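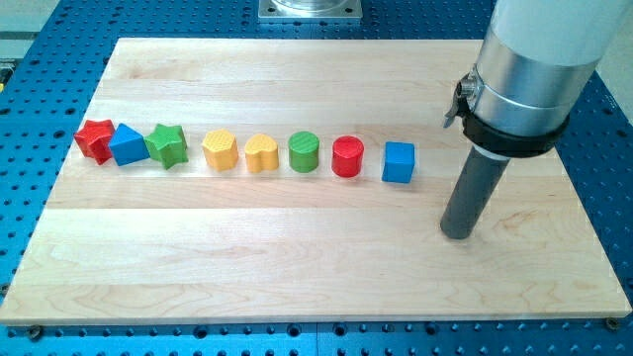 Comparativa de efectores: primera ronda con la varilla de empuje

Octubre de 2020

El banco de Odera ha terminado la primera ronda de la comparativa entre la varilla cilíndrica y la pinza de dos dedos de Proltham. La tarea es la misma en ambos casos: partir de las piezas en fila sobre el tablero de madera y llevar una de ellas, indicada por su color y su forma, a una posición objetivo en la zona libre. Con la varilla todo se hace por empuje, sin agarre.

Se ejecutaron 30 intentos por efector, con el mismo controlador (Dirnus, rama de julio) y la misma velocidad máxima. Pascal Heitmann preparó las trayectorias; Souad Abdel Rahman revisó los registros.

Observaciones:

Los cilindros y el cubo responden bien al empuje recto. Las estrellas giran en cuanto el contacto se produce cerca de una punta, y la corrección posterior alarga el ciclo. El corazón es sensible al lado de ataque: por los lóbulos se desvía, por los flancos menos.

La separación entre piezas pesa más de lo previsto. Cuando la estrella roja, el triángulo azul y la estrella verde quedan juntos, la varilla arrastra a la vecina. La pinza tiene el problema inverso — no cabe el dedo entre ambas.

El cambio de efector se hace en 2 minutos con la abrazadera de cierre rápido. Conviene repetir la calibración de la punta después de cada cambio; en la serie de la pinza se omitió una vez y hubo que descartar 16 registros, ya repetidos.

Queda pendiente medir el desgaste de la punta y probar una altura de contacto menor. Lech Witkowska coordina la segunda ronda. Los datos están en la carpeta Urkico del servidor común.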